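Two arms and a pile of laundry: Crisanto Dela Peña on the Deleck bench kit

6/22/18

Crisanto Dela Peña spent 3 years repairing sewing machines before he started selling robot arms. His company, Lacson, now has one product, a two-armed bench kit called the Deleck, and he would like people to stop asking him if it folds shirts.

"It will pick up a shirt," he says. "Folding is up to whoever writes the program. We sell the arms, the grippers, the cameras and the base software. I tell everyone that on the first phone call."

The kit costs $1,702 before shipping and comes in 3 boxes. Dela Peña says a careful buyer can have it bolted down and moving in 8 hours. The colleges that bought the first batch in March took longer, mostly over the wiring.

Cloth is what most of them want to work on, and he understands why. A block keeps its shape when you grab it. A shirt has a different shape every time you put it down.

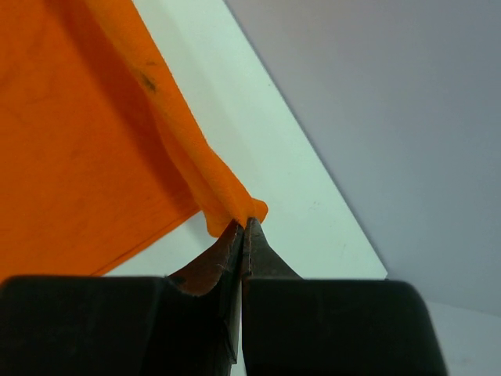
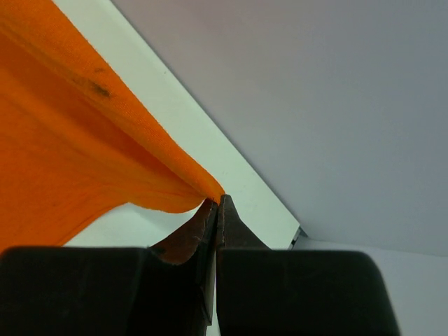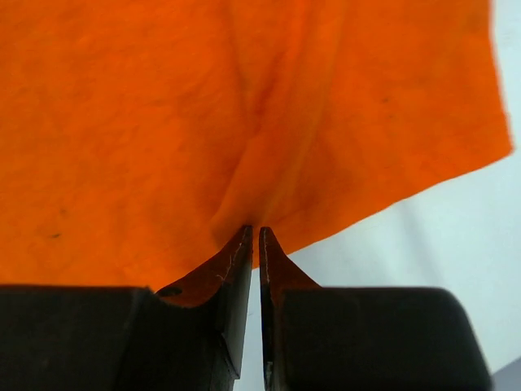

Orange fabric gathered at the fingertips, three times over. 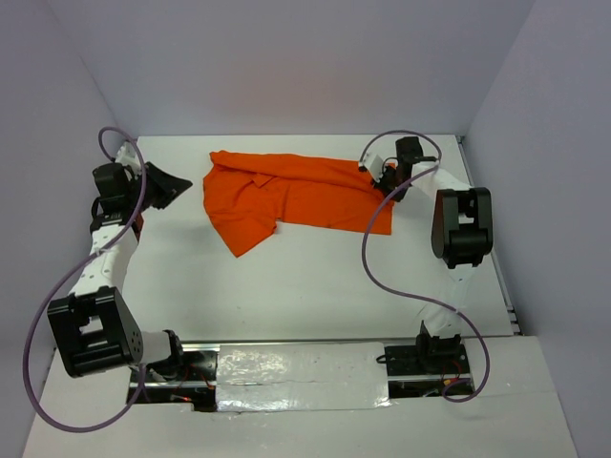
"People go for the middle of the cloth first," he says. "You get a big handful and you've learned nothing about where the edges are. Start with a corner if you can find one."

Narrow fingertips help with that, he says, but they wear, and the kit ships with one spare pair. He admits that the cable routing needs work. The cables are long so the arms can reach across each other, and one customer, a small workshop called Nullemley, sent back a list of complaints that was mainly about cables. Shorter ones with clips are planned for the next version.

He is less apologetic about the software, a package named Flustska that records what both arms do and plays it back. It has a plain grey menu and a manual he wrote himself over a winter.

"It's not pretty. It starts when you tell it to and it saves your file. I'd sooner spend the money on motors."

Lacson takes orders by email. Replacement motors are sold separately, and Dela Peña still answers the support line in the afternoons.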